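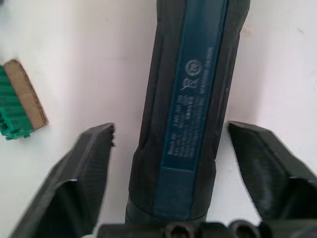

Cleaning up a used cordless driver before you put it back to work

Posted April 2023

Got a used driver from a garage sale, a brother in law, wherever? Do this first. Takes one evening, most of it waiting for things to dry.

What you need

Two rags, cotton, old T-shirt is fine
Old toothbrush
Dish soap, warm water
Rubbing alcohol
Wooden toothpicks
Small soft paintbrush
Phone or notebook for the numbers

Step 1. Battery off

Battery out before anything else. Put it in another room if you have kids. Squeeze the trigger once with the battery off, just to be sure. Take the bit out too.

Step 2. Write down the label

Before any scrubbing! Rating labels wear away fast and alcohol takes the print right off some of them. Copy the model number, the serial and the voltage. Small print running sideways is a pain - turn the tool, not your head, and use a flashlight from the side. If you see the crossed-out trash can, that means it doesn't go in the household garbage when it dies. Same for the battery.

I keep mine in a notebook in the drawer. Lost the model number on my old Hamell once and spent two evenings guessing which charger fit. Never found it.

Step 3. Dry brush

Paintbrush around the vents, the trigger, the collar. Brush away from the vents, not into them. No compressed air, it pushes the grit deeper into the motor.

Step 4. Wash the housing

One squirt of soap in a bowl of warm water. Dip the rag, wring it out hard. Damp, not dripping. Wipe the hard plastic first, then the grip. Keep water away from the vents and the battery contacts.

Toothbrush for the ridges in the grip, short strokes. Toothpick for the seam where the two halves meet, theres always a line of black stuff in there.

Step 5. Sticky rubber

Old soft grips go tacky. Put alcohol on the second rag and rub a small spot low down first. If color comes off heavy, stop and stick with soap. If not, keep going in small patches. Stay off the label. Bülent Bozkurt at the Nouri repair counter in Bisville uses talc after, tiny bit, wiped off again. Works ok.

Step 6. Contacts

Dry toothbrush only. Green crust on the contacts - a little alcohol on a toothpick, then let it air out.

Step 7. Dry and test

Leave it overnight on a towel. Then battery in, low speed, no bit, both directions. Burning smell or grinding, pull the battery and take it to a shop.

Storage

Somewhere dry, battery off. I use a Gorkico bin with a lid, holds the driver and the charger and not much esle. Charge the battery again every couple of months if its just sitting.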